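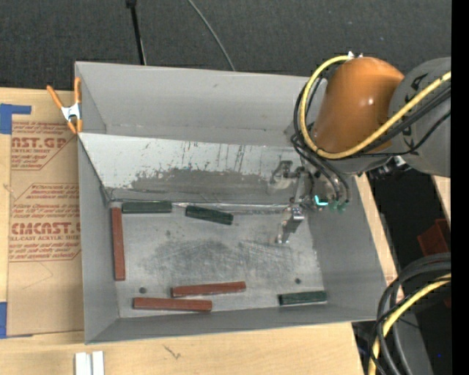 Dear Raluca, the second half of the year on Naswood has been a busy and mostly happy one, and I am glad to finally sit down and tell you where your grant has gone. When we wrote to you in July we had a pilot script, a lead actress and not much else. We now have 2 finished episodes, a third in the edit, and a writers' room that still argues over whether Nurse Kolar should leave the hospital at the end of the season (I say she stays, but I am often outvoted!). The titles are coming along too, and our designer has settled on a pairing of dark green and reddish brown, like the blocks in the gray bin, which to my eye suits a small-town drama very nicely.

Casting took longer than planned. The part of Dr. Hajdu was written for a man in his sixties, and after five rounds of readings we gave it to a much younger stage actor and rewrote most of his scenes. It cost us two weeks, and I would do it again tomorrow, as his first scene with Kolar in the parking lot is the best thing we have shot.

We held a preview of the first episode for 200 people and stayed late talking with them. They laughed where we hoped, and a good many found the subplot about the brother hard to follow, so we have trimmed it and moved one phone call earlier.

On money, we are within budget except for location fees, which ran over by $3,000. Pruven has agreed to cover that from its own side, so I am not asking you for anything extra.

Next up are the sound mix on episode three and the music, which still needs a composer. Do come by the edit whenever you are in town. We would love to show you the parking lot scene.

With warm thanks,
Sebastian Dumitrescu
29/12/2022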